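Nokley Soapworks open day, October

The Nokley works opens its doors once a year, and the flyer promised "the full story of the bar, from vat to wrapper." I'd put it at a third of the story, and the vat was behind glass.

Entry was $38, which also bought a paper hat and a coupon for the shop. We were split into groups by the colour of a sticker and sent off at 10 a.m. with a guide who had clearly learned the script that morning. The saponification room is the reason to go, if you go. It smells like a wet dog in a church, and you can watch the big paddles turn through a window that could use some of the product. When I asked what oils went in, I was told "natural ones." I asked again at the end and got the same answer from somebody else.

After that came the curing hall. The sign says it holds 2,000 trays. A good number of the racks near the door were bare, and the labels on them said Luromport, so I suspect a fair share of the curing is now done over there. The company's brochure still says everything is made on site.

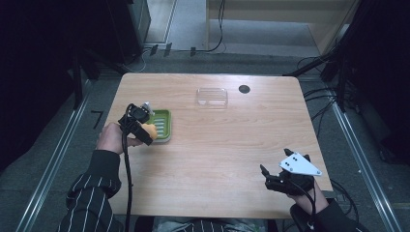 Lunch was in the old boiler house, a sausage roll and a choice of two drinks. Then we had the talk on hard water, given with slides. The claim was that the Ambrose bar lasts twice as long as a supermarket one if it's kept drained between uses. Maybe so. Any bar lasts longer if it isn't sitting in a puddle, and the slide didn't say whether the supermarket one had been given the same treatment.

The shop takes up more floor than the curing hall display, and the coupon doesn't apply to gift boxes, which fill most of the shelves. I bought one plain bar of the Fluton lavender. The colour is a bit grey but it lathers well enough.

Parking is on the grass and gets boggy by the gate. Last tour leaves at 2 p.m.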